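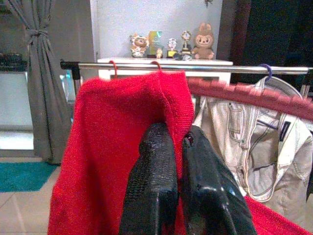 November
By Daniyal Jadoon and Ehsan Warraich

4.2 Do condition grades predict price?

Sellers of original comic art lean hard on words like "excellent" and "near mint." We doubt these words carry much information. Of the 2,245 sale records we collected from the Adum and Bangash auction archives, 364 described painted covers, and only 13 of those used any grade below "very good." A scale on which almost everything lands at the top is hard to call a scale.

Figure 1. Red knit sweater on a metal clothes rail, held by two black gripper fingers.

Earlier work from the Villerside group reported that a higher grade adds to the final price. We could not reproduce this once board size and the fame of the character were held fixed. Part of the trouble is that the grade is written by the person who gains from it. The Villerside authors treat it as a measurement, and they give no check by a second reader.

We also question the dealers' claim that published covers sell better than unpublished ones by the same painter. The Flillville list, which is often cited for this, covers 600 lots but leaves out pieces that failed to sell. Dropping those lots would raise the average for whichever group fails more often, and the list does not say which group that is. Until the missing lots are released, we would not put a number on the difference.

Private sales are a further gap. We have none, and we suspect the best covers change hands that way.

Related items
Reading auction catalogs with care
Signed prints and the second-hand market
Who owns a commissioned cover?

This site uses cookies. By continuing to read you accept our cookie policy.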